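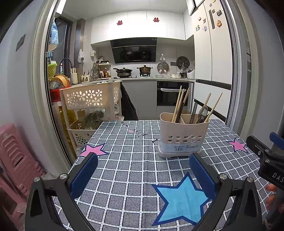

Unit 6: Grip loss on thin objects
Instructor: Veronika Hajdu

Case. A two-finger gripper picking single chopsticks from a holder dropped 6 in 50 attempts. The log reported every pick as successful.

Fault. The controller checked finger position only. When the stick slid out, the pads kept their gap and no alarm was raised.

Fix. Add a force check after closing and again at 600 ms. Stop the lift if the second reading is under 40 percent of the first.

Before the February lab: read the Virkum fault log and mark each missed drop.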